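Equipment Report, Galline Manipulation Bench
June 17, 2022

Spending is within plan. The one change since the last report is in the order of purchases. We had meant to buy the second arm first and replace the grippers afterward. The grippers now come first, and the arm moves to October.

Bench work continues on the present arm with the two-finger gripper. The task set is still small objects and one open container on a cloth-covered table, with soft toys added to the hard cubes. We have 272 recorded runs on this setup and want 200 more before any hardware is changed, so that old and new fingers can be compared on the same tasks.
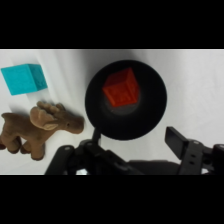

Wrist camera view: red cube in the black container, with a cyan cube and plush moose on the cloth.

Quotes for replacement fingers came from Veketti and Onard. Veketti's price is $2889 for 2 sets, with mounting brackets included. Onard was lower on the fingers alone but charges separately for brackets and freight, and the total came out higher. We recommend Veketti. The purchase fits under the existing equipment line and needs no transfer.

Mac Giolla has agreed to hold its price on the second arm until October. The deposit is not yet paid. Before we commit, we need the electrical work at Galline finished and a decision on whether the service contract is charged to equipment or to operations – the grant terms can be read either way, and we would like your ruling in writing.

Small items still to buy are spare cables, a second table cover and a few more containers in different sizes. These will come out of the supplies line.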